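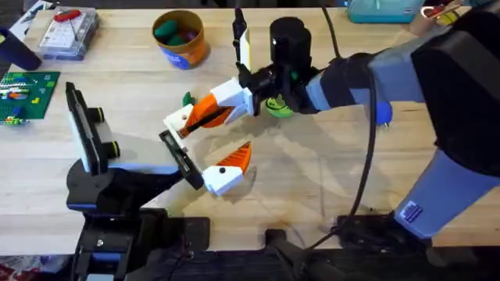

Two arms, one table, and the middle bit where the rules come in.

I have spent most of January writing rules for machines that can't read. Strictly they're for the people standing next to the machines, but the people at Lero can read and mostly choose not to, so the distinction feels thin.

It started with the safety sheet that came down from Plerano. It runs to 776 numbered clauses, one of which concerns the correct storage of the sheet. I read all of it over two evenings with a pot of tea. There is plenty about fences. There is a good page on emergency stops. On the matter of two arms sharing one table, where both can reach the same patch of wood at the same moment, it says they should be "suitably coordinated". Thanks for that.

So we wrote our own. It fits on one side of paper and has 6 rules, and I'll give you the ones that caused arguments.

The middle belongs to one arm at a time, unless the job is a handover. If it is a handover, you say so out loud before you start. People feel daft doing this. They did it anyway after I started doing it loudest.

Slow down when the fingertips point at each other. We picked a speed by having everybody shout "stop" when they got nervous and then taking the lowest. I'm told this is not how Foltex does it. Foltex has a formula.

Cables get checked before the first run of the day, by hand, with the arm moved through its whole reach. A loop that looks lazy at rest can be tight as a fiddle string at full stretch, and you would like to learn that at nine in the morning with your hand on the power switch.

Bits and pieces live at the back or the sides. Cups, boxes, little plastic bricks, whatever the task needs. We argued for most of an afternoon over whether a cup counts as clutter if it's part of the task. Ruling: it doesn't, but your tea does.

Fingers get looked at every 1,000 grips. The Tokgöz manual says to do it "periodically", a word I'd ban from every manual in the land if they let me. We keep a tally on the wall. It has fallen off twice and is now held up with the good tape.

The rule I lost was the one about writing down every near miss, including the embarrassing ones. It passed in a weaker form, with "where practical" bolted on the end. I intend to bring it up again once they've forgotten how long I went on about it last time.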